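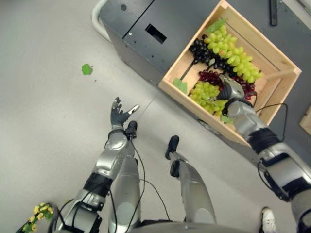 *Green, deep red and purple-black grapes, all sharing one slatted crate.*

**Grape season at Trestholm**

November is late for grapes, which makes us love them even more! The Trestholm share table has them again this Friday, in all three colors, and if you've only ever taken home the green ones, please try a mixed bag this time. The dark purple-black ones have small berries and a deep, jammy taste (wonderful with a sharp cheese), and the reds are the ones my kids fight over.

Ulla Sjöberg sent in her roasting method, and I've made it twice already. Leave the grapes in little clusters, toss them with olive oil and a pinch of salt, and give them 22 minutes in a hot oven, until the skins start to split. Spoon them over yogurt or toast while they're still warm – so good!

Wait to wash your grapes until you're ready to eat them, and keep them in the fridge in something that lets the air through. Any stragglers can go in the freezer on a tray.

Bring your own bag on Friday. Doors open at 4 p.m., and the Kokkonen pears will be on the next table over.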